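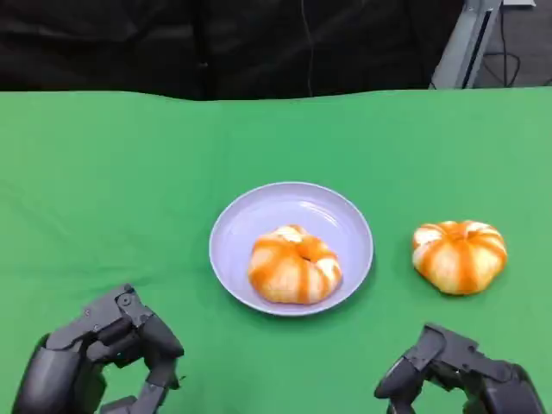

Green cloth on the table, black curtain behind.

Notebook, April 2022

Exfoliant comparison, continued. Written up for Linnea Forsberg as well, so I will try to keep the grumbling down.

Serard sent the second batch of their overnight acid gel with a covering note that says "visible radiance in one use". I would like to know who was looking. After one use on my inner arm I saw an inner arm. After a week of alternate nights it felt a bit smoother, but I had also been putting the plain Coste cream on top, and the Coste side without any gel felt smoother too. Must stop letting people moisturise both arms and then asking which product worked.

pH strips on the gel: somewhere between 3.5 and 4, the same as the first batch. The colour match is hard to judge because the gel is tinted pink. Why tint it? Write and ask if we can have it without.

Irkudex scrub. Still scratchy. I rubbed a bit between two glass slides and the grains did not soften with water, whatever the leaflet says about "melting beads". Linnea likes the smell. I grant the smell.

Feven peel pads are the ones I expected to dislike and they are the least annoying so far. Mild sting for a minute or so, gone after rinsing. Two of the panel had pink cheeks the next morning, both of them people who said on the form that they had sensitive skin, so I don't read much into it yet. The pads at the bottom of the tub are soaked and the ones at the top nearly dry -- turn the tub over the night before, or we are testing two different products.

Questionnaires. We sent out 200 and have 90 back. Of those, 70 are filled in well enough to use. The rest skip the "before" page, and without it the "after" page is just people being nice to us. I don't want to see a percentage from this lot on any box. "Agreed their skin looked brighter" is a question about mood as much as skin, and half the forms were filled in after the free samples had been handed over.

Linnea thinks I am being hard on it and that a small effect is still an effect. Fair. But we had a lovely small effect last September with the clay mask, and it went away the moment we covered the labels.

To do:
Plain gel base from Serard, no acid, same tint if they insist on the tint.
Left face / right face, labels covered, no cream for the first two hours.
Move the "before" page to the front of the form and collect it separately.
More pH strips, the narrow range ones.
Feven again, tub turned over.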